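How to Level a Wobbly Table on an Uneven Floor

A table that rocks is usually a quick fix. Before buying anything, find out whether the problem is the floor, the feet or the frame. Each one calls for a different repair, and a folded napkin under one leg will only last until the next time you sweep.

What you need

A spirit level, at least 18 inches long
A tape measure
A pencil and masking tape
A wrench that fits the nuts or bolts on your table
Sandpaper, 80 grit
Felt pads, plastic shims or screw-in leveling feet

Step 1: Check the floor

Mark where each leg stands with a small piece of masking tape. Turn the table a quarter turn and press on the corners again. If the wobble stays with the same leg, the table is at fault. If it moves to a different leg, the floor is uneven. A long table may not have room to turn, so slide it a few feet along the wall and try there.

Old floors nearly always slope. My house has wide boards that dip toward the chimney, and no table has ever stood flat in the dining room without help.

Step 2: Tighten everything

Turn the table upside down on a blanket. Get a second person for this if the top is heavy. Go over every bolt and screw that holds the legs on and snug each one by hand before you use the wrench. Tighten opposite corners in turn, a little at a time. If you do one leg all the way first, it can pull the frame out of square and you will have a new wobble.

Look for screws that spin without biting. Take those out, put a couple of wooden toothpicks and a drop of wood glue in the hole, let the glue dry overnight, trim the toothpicks flush and drive the screw back in. On a metal frame, look for a missing washer instead.

Set the table upright and test it again. Many tables are cured at this point.

Step 3: Measure the gap

Put the table where it is going to live. Press down on the corner opposite the short leg and slide shims under the short leg until the rocking stops. Mark the shims with a pencil where they meet the leg, take them out and measure the thickness. Write it down.

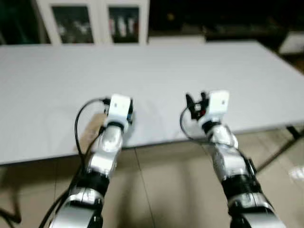 A gap under 1/8 inch can be handled with a felt pad or two. Anything bigger should get leveling feet. Stacked felt squashes down over a few weeks and the table starts rocking again.

Step 4: Fit the pads or feet

For felt pads, wipe the bottom of the leg with rubbing alcohol and let it dry. Cut the pad slightly smaller than the leg so it does not catch when the table is moved. Put one pad on every leg and the extra one on the short leg.

For leveling feet, check first whether your legs are already threaded. Metal legs often are, under a plastic cap. I have used the Mutow screw-in feet on two tables and the Clometti ones on a workbench. The Clometti base is wider and sits better on carpet. Whichever you buy, check the weight rating on the package. Mine are marked 300 pounds for the set, plenty for a table with nothing but dishes on it.

For wooden legs without threads, you will need to drill. Find the center of the leg by drawing two lines from corner to corner. Drill straight up to the depth of the insert, tap the insert in with a hammer and screw in the foot. Wrap a bit of masking tape around the drill bit to mark the depth.

Step 5: Level the top

Screw all four feet most of the way in. Lay the level along the length of the top, adjust the low end, then lay it across the width and do the same. Go back and check the length again, as the second adjustment will have changed it a little. Last, press on each corner and back out any foot that is not touching the floor. Lock the nuts.

You may have to choose between a table that is level and one that looks level. In a room with a strong slope, a perfectly level top can look crooked next to the baseboard. For eating and homework I would split the difference. For sewing or cutting, go by the level.

Should you sand the long legs?

Only as a last resort, and only on wood. It is easy to take off too much and end up chasing the wobble around all four legs. If you do it, take a few strokes with the sandpaper, test, and repeat.

Check the table again in June or whenever the weather turns humid. Wooden floors and legs both move with the seasons, and a half turn on one foot is normally enough.

Last updated 15 January 2022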